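The Rule Sheet

Draft nine and the coffee's gone cold again. I have until five.

The sheet goes up in every house Drinance works in. Single side of paper, taped inside a cabinet door where the crew can find it. Rules for whoever is holding the gripper. I used to hold one. That's why they gave me the sheet, I guess. That and no one else wanted it.

Rule one was easy. Ask before you walk in. Ask again before you walk into the next room. People say yes at the front door and mean the kitchen, and then you're standing in their bedroom with a tool in your hand and they're smiling at you in that tight way.

Rule two. Don't tidy.

That's the one they're fighting me on. Arnholm wants it gone. Arnholm pays for the hours, so Arnholm gets a say, and the say came in at 9:40 last night, 85 comments down the side of the page, most of them on rule two. Can the floor be cleared first. Can the crew bring a standard bin. Can we define clutter.

I tried defining clutter. Spent a whole morning on it. Got as far as "objects not in their place" and then sat there thinking, whose place. My own keys live in a soup bowl.

So. Don't tidy. Four words of explanation after it: the mess is theirs. Then I took those out. Then put them back.

The phone. Cullinane, the site lead's desk, somebody new on the line, out of breath like me. They've got a trainee in a house right now, second hour, and the trainee wants to know if a thing on the floor counts as a thing on the floor.

"What thing?"

"All of it, I think."

"Is it in the way of a foot?"

Pause. Talking away from the phone. A kid's voice somewhere behind, singing the same line over and over.

"Not really. You step around."

"Then step around."

"It's on rule two?"

"It's on rule two. If rule two's still there."

They hung up before I could explain. Fine. I write it down though. Is it in the way of a foot. That's better than anything I had. I type it in under two, small, and the page jumps to a second side, and the second side is not allowed. One side. That was the deal from the start, a person can't read two sides with their hands full.

Cut rule seven. Rule seven was about shoes. Put shoes in with rule one, where it should of been all along. Ask, shoes off, ask again.

Back to one side. Just.

Rule three, slow hands near people. Rule four, stop when someone says stop, and stop when a child comes in, even if no one says it. Set the gripper down, jaws open, and wait. I fought for that one too, a year back, at a table full of folks who kept saying "minimal interruption." I told them about the house on the hill road with the twins. They'd come and sit right where I was working, one each side, and look up at the thing like it was a dog I'd brought. I'd put it down and we'd all wait. Forty minutes, once. I got a note in my file for it.

Best 40 minutes of that job.

Rule five, nothing sharp, nothing hot, no medicine, don't touch it, don't practice on it, not even the box. Nobody comments on rule five. Rule five is how you can tell they read it.

Noon. Sandwich over the keyboard. A message from Hullero, who print the things and laminate them and want the file by five or it's next month. Next month there'll be new crews out with the old sheet, the one that says "prepare the area." I know what crews do with "prepare the area." I did it. I prepared a woman's living room once until she came back in and couldn't find her glasses, or her mail, or the bit of string she was saving. She wasn't mad. She just went around touching things, putting them back an inch at a time.

I think about that string more then I'd like.

Two o'clock. Arnholm again. Would I consider "tidy with permission." I consider it. I walk down the hall and back considering it. People give permission because you're standing there. They're embarrassed, they say oh please, go ahead, sorry about all this. Sorry for what. They live here.

I need something to send that isn't another paragraph. I go in the folder from this month's houses and click through, fast, and stop. 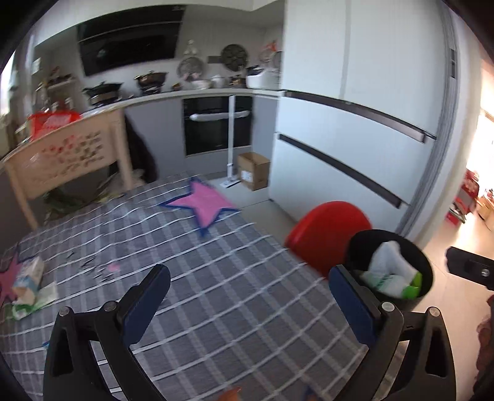
Kitchen and floor mat, left as found. For rule 2.

I paste it at the top of my reply. Under it I type, which part would you like moved?

Then I look at it longer than I have time for. The wipes. The star cushion with its blue piping. Greens on the floor under the painted table, a red basket up top. Somebody knows where every bit of that is. Ask them in the dark and they could put a hand on it.

Delete "which part would you like moved," too smart, they'll dig in. Type instead: crew worked around it. Rule stands as written, please confirm.

Send.

3:15. Nothing. I fix a comma in rule four. I unfix it.

3:50. Cullinane's desk, same voice, calmer. The trainee's done. Wants it known they stepped around.

"Good. Tell them good."

"They want to know can they say goodbye to the kid or is there a rule."

I look down the page. Shoes, slow hands, stop, sharp and hot. One side, full to the edges.

"No rule," I say. "Tell them go ahead."

4:20. Arnholm, one line. Confirmed, keep two, but lose the foot.

I keep the foot. I make the type smaller and send it to Hullero.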